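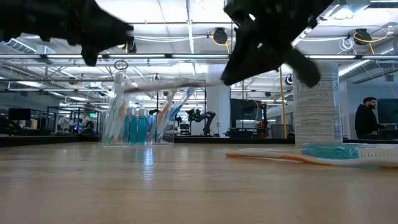 Samuel, our handheld controller, spent the second half of the grant period in fit testing, and I am less sure of it now than I was in February. The shell is smaller than the one you saw. The LCD strip is gone, and I don't miss it. What I can't yet tell you is whether the new grip is better or only newer. Testers at Flirkham liked it for the first ten minutes, which is what testers do with most things. The travel pouch has the same problem on a smaller scale. Irén Simon wants it clear so people can see what they packed, the way you can with three little bottles of teal liquid in a see-through container, and she may be right, but I would like to see one survive a backpack before we pay for tooling.

Work done against the plan

Of the 11 items in the schedule, 8 are finished. The trigger springs, the wireless board and the charging port all passed on the second try. The thumbstick housing has not passed. Nasness sent us revised parts and said the wobble was fixed. It is smaller — that is as far as I will go. Two of the four sample units still drift to the left after a long session, and the supplier's own test sheet doesn't cover sessions that long.

Dorottya Kovács rewrote the button mapping software so a player can save a layout for each game. It works on our machines. I have asked her to hold off on calling it done until someone outside the office has set it up with no help from us.

User sessions

The Skendilthorpe sessions gave us high comfort scores, and I'd treat them with care. Most of the people who came already owned several controllers and were happy to be asked. We had only two players with small hands, and both said the shoulder buttons were a stretch. That complaint was in our first report too. Moving the buttons means a new top shell, and the present budget does not include one.

Money

Spending is within the grant. The tooling deposit has not been paid, and I don't plan to pay it until the thumbstick question is settled. If Nasness can't settle it in the next 2 rounds, we should price another supplier, even though that costs us the fall release.

Next period

Long-session tests on all four units, a mapping trial with outside players, and a quote for the top shell.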